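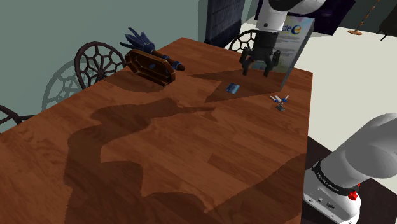
Learning at arm's length

At the Pladarlow training centre, the working day begins with a short period of practice in which nothing is recorded. Operators take the controls, move the simulated arm over the table and close its fingers on nothing in particular. Only when the movement feels steady do they begin the demonstrations from which the robot will learn.

The centre's current programme, Judenetti, is concerned with household objects: keys, cards, gloves and trays. It is directed by Ekua Osei, who came to the subject from occupational therapy and who regards the choice of objects as a serious matter. "These are the things people ask us to fetch when they cannot easily get up," she says. "A person with stiff hands knows exactly how difficult a bunch of keys can be."

Each task is performed by remote control. The operator holds a small hand unit, and the arm on the screen follows the movement of the wrist. Two views are provided, one of the whole table and one from close to the gripper. New operators tend to rely on the first. Ramil Mercado, who supervises their training, encourages them to change to the second as soon as the fingers are near the wood.

A full set for one task consists of 32 demonstrations, and the objects are moved between attempts. Operators are asked to work at an ordinary pace and to avoid long pauses, which the robot is liable to copy. Small corrections are kept. In the view of Honeylyn Navarro, who reviews the recordings, a hesitant approach that is put right teaches more than a perfect one – provided that the correction is clear.

Keys demand particular care. A fob, a tag and several thin rings may lie in any direction, and each offers the fingers a different place to close. The centre's guidance is to decide on the point of contact before the arm is lowered and to hold to that decision.

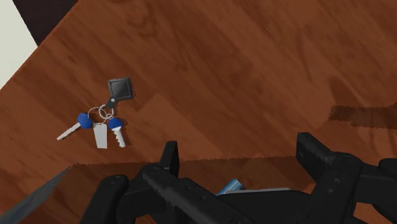
From the screen to the workshop

Almost 2000 demonstrations have now been stored. In November a selection will pass to Clullex, the centre's engineering partner, where Mark Anthony Umali and his colleagues will try the learned movements on a physical arm. Sessions there will be limited to 15 minutes, with an operator ready to take over by hand at any time.

The centre will accept six further trainees for the next stage of the programme. Previous experience of robotics is not required, and applicants will be invited to spend a morning at the controls before a place is offered.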